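在家补老剧的几条小窍门，以及几条我不信的

网上教人“在家打造影院级追剧体验”的文章，我看了不少，多半是劝人花钱。我家把《Zovbridge》从头补到尾，一共13集，每集43分钟，顺手试了试流传最广的那些办法。有用的留下，没用的也写出来，省得别人再试一遍。

先说片源。所谓“高清修复版”要打个问号。《Zovbridge》这种老情景喜剧，原本就是按小电视拍的，画面锐化过头以后，演员脸上像抹了一层蜡，背景墙倒是比人还清楚。我的做法是先看第一集的前两分钟，修复版和普通版各放一遍，哪个顺眼看哪个。电视上的“动态补偿”一律关掉，开着它，什么剧都像午间购物节目。

再说声音。老剧的罐头笑声常常比台词响，很多帖子推荐买回音壁，我持怀疑态度。朋友Kiprono Nzioka借给我一台Grodar回音壁，接上以后笑声更响了，台词照旧听不清。后来在电视菜单里把“环绕”改成“标准”，低音往下拉两格，问题解决了大半，一分钱没花。夜里看的话，打开“夜间模式”就行，各家叫法不同，有的藏在“音量均衡”下面。
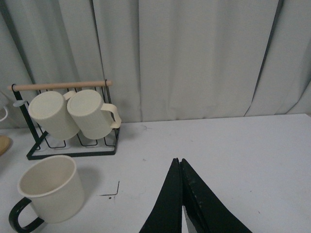
字幕也有讲究。字号别调到最大，两行变三行，正好挡住演员手上的小动作，而情景喜剧有一半的笑点在手上。底色选半透明，字选淡黄或白。有人说关掉字幕能练听力，我试了两集，剧情没看懂，听力也没见长。

零食方面，流传最广的是“微波炉爆米花不糊秘诀”：袋子上先喷水。我喷过，软塌塌的，不推荐。老老实实用带盖的锅，中小火，听到爆裂声间隔拉长到两秒就关火，盖子留条缝让水汽跑出去。调味等出锅再撒，糖要先化开，干撒全沉底。

热饮请用有分量的杯子，杯口别太宽。“杯子里放把金属勺能保温”的说法，我怎么也想不通，勺子只会把热往外带。想喝得久一点，先用开水把杯子烫一遍，倒掉再冲茶，这一条倒是靠谱的。杯底茶渍用小苏打加几滴水，拿手指抹一圈，冲净。牙膏也能去渍，只是要多冲好几遍，不然下一杯茶有薄荷味。

屏幕反光，常见的建议是买遮光帘。我对“全遮光”三个字不怎么信，看看再说。四月下午三点前后光线最刺眼，把电视转个小角度，比换帘子管用。真要买，先向店里讨一小块布样，贴在窗上看一天。布样对着手机手电筒照，透出光点的就不用考虑了。窗帘褶子太硬，挂好以后用喷壶喷点清水，用手顺一顺，晾一夜，不必熨。 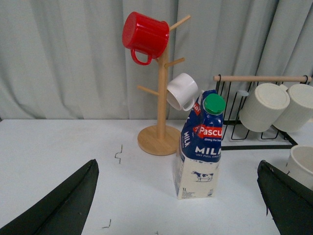
浅色窗帘配白色桌面

遥控器按键发黏，别听人用花露水擦。电池先取出来，棉签蘸一点医用酒精，沿着按键边缘转一圈，晾干再装。按键上的字如果是印上去的，擦的时候避开字面。

最后是收纳。我手里还有《Ondieki》的一套碟，近13年没动过，有人说碟片要放冰箱防老化，这话不知从哪儿来的，拿出来一身水珠，怎么防？竖着放，避开暖气和太阳就行。装碟的是两个Skurkora收纳盒，盖子偏紧，开的时候先掀短边。擦碟从圆心往外直着擦，眼镜布就够用，专用清洁液我买过一瓶，闻着和擦窗户的差不多，现在拿来擦窗户。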